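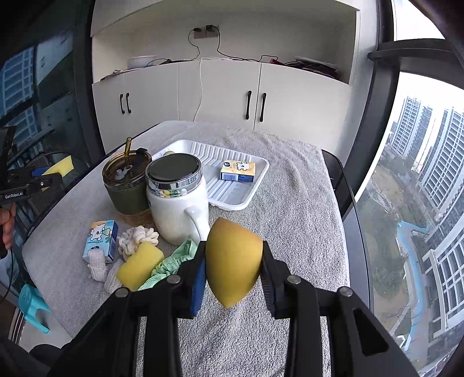
How often do you have to replace a makeup sponge?

Every three months if you wash it after each use, sooner if it tears or keeps a smell once it's dry. A sponge that gets washed once a week, or whenever you remember, should go earlier than that.

I bring it up because I spent an evening last week sorting out my makeup and the small stuff that collects near it, and the sponges were the worst part. I had been using the same one since January. I know because I bought it on the same trip as my winter boots and the receipt was still in the drawer. It had a split near the point and the inside was a color I won't describe.

My system for a job like this is a towel on the table. I lay out a light gray one, the looped kind, and everything goes on top of it. Powder gets on the towel and the towel goes in the wash. Bottles don't roll as far. I used to do it straight on the table and I was finding glitter in the butter for days.

The other thing I do is get drinks ready first. Coffee in the big white mug with the lid, water in the green tumbler. If I have to get up for a drink in the middle of sorting, I don't come back. Both have lids, and that matters when you are handling loose powder. Oona Salminen, who I shared an apartment with for two years, once knocked a full cup of tea into an open drawer of mine, and I have been careful ever since.

After that it's three groups: keep, wash, throw out. I don't do a "maybe" group anymore. The maybe group went back in the drawer every time.

The ribbed white plastic tray is for things that are staying but don't have a place yet. It has a raised edge, so small items don't slide off when I carry it. I got mine at Avton with a few other kitchen things and it never made it to the kitchen. Small boxes go in there too. I leave things in their boxes when I haven't opened them, so I can see what I already have before I buy another.

What I threw out: the old sponge, a dried-up brow gel, a lip balm that smelled like crayons, and a Nukix foundation that had separated. The foundation cost me 25 dollars and I used it maybe twice, so I had kept it out of guilt. It still had to go.

Washing the sponges

I've tried a few methods and this is the one I stuck with.

Run the sponge under warm water and squeeze until it is soaked through and has swelled up. Put a little plain bar soap or mild dish soap on it. Squeeze and release in your palm. Don't scrub with your nails, that is how mine got the split. Rinse, and keep rinsing until the water is clear. It takes longer than you expect. Press it in a towel, then leave it out in the open to dry. Don't put it back in a closed bag or a drawer while it's damp.

A light-colored sponge is better for this. I like yellow because I can tell when it isn't clean. I had a black one before and I thought it was clean for months.

The microwave method works for some people, with the sponge in a cup of soapy water. I did it once, the sponge came out very hot, and I didn't see a difference. If you try it, the sponge has to be soaking wet and you need to let it cool before you touch it.

As for shape, I use the teardrop with one slanted side. The flat part is for cheeks and forehead and the point is for next to the nose and under the eyes. I had a plain round one from Hamann and couldn't get into the corners with it.

The whole thing took 83 minutes, including the drawer liner, which I also washed. I timed it because Aarne Rautiainen told me it would take all night. It would have gone faster if I hadn't stopped to read the back of everything.

Things still to do: find a small dish with holes so the sponges can dry on the shelf, go through the hair ties, and give the unopened hand cream to my sister before I forget whose it was meant to be. The towel is in the wash now with the other gray ones.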